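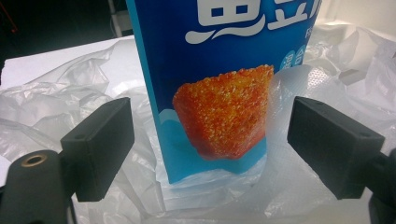
16 November 2019, packing bench

Carried on with the snack packs. The morning was supposed to go to the mailer trial for Olvera, and most of it went to hunting for the Odlow scale, which Boris had put away "where it belongs." We have different maps of the shop.

Question for the day, copied from the job sheet: can a tall, narrow pack go out in scrap film and arrive looking like something a person would want to eat? Our scrap film is whatever clear bags came off the last delivery, so it costs nothing, and Ihor likes anything that costs nothing.

Notes on the blue fish tofu:

Stands up by itself even with the bags bunched around its foot. I had bet against this. Ihor Symonenko had bet for it and has been unbearable.

The big picture of the fried cube does all the selling. Where the film lies over the print the color goes milky, and the cube loses a good deal of its crunch. If the customer is going to see it through plastic, smooth the plastic first. I wrote the same thing in February about the tea tins and did not listen then either.

The perforated film is worse to look through than the plain. Keep it for the bottom of the box.

Filler weight for the first carton, everything stuffed in by Boris: 495 g. That is a lot of nothing. Asked him to try again with less enthusiasm. Second try came out 35 g lighter and he considered the matter closed.

Tried a paper wrap from the Britau roll for comparison. Looks respectable, tears at the corners, takes me twice as long. Ihor timed it without being asked. 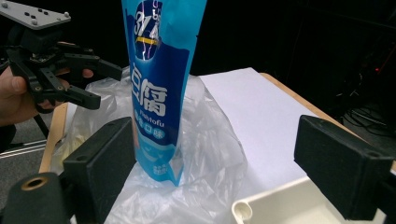
The 豆腐 lettering can be read from the far end of the bench, which settles my complaint about picking errors. Anybody who puts this one in the wrong carton has to want to. "Plantofu" is a lot smaller, so the pick list should go by the big characters and the color. Boris Koubek wants the list to say "the blue one." I pointed out that we have more than one blue one. He wrote "the blue ones."

Foot of the pack sinks into the clear bag if the bag is left in a heap. Fold the bag flat once, then set the pack on it. Five seconds of work, and I have now spent half a page on it.

The Karkimus order is for 3,000 cartons, so any fiddly step we add here we will get to hate at length. My vote is plain film, one fold, no perforated stuff near the front. Ihor votes for the same with no fold.

To do:
Drop test, both ways of packing, from bench height
Ask Olvera if they mind reused film
Label for the Odlow's shelf, in large letters
Lunch. All this tofu and there was none for lunch.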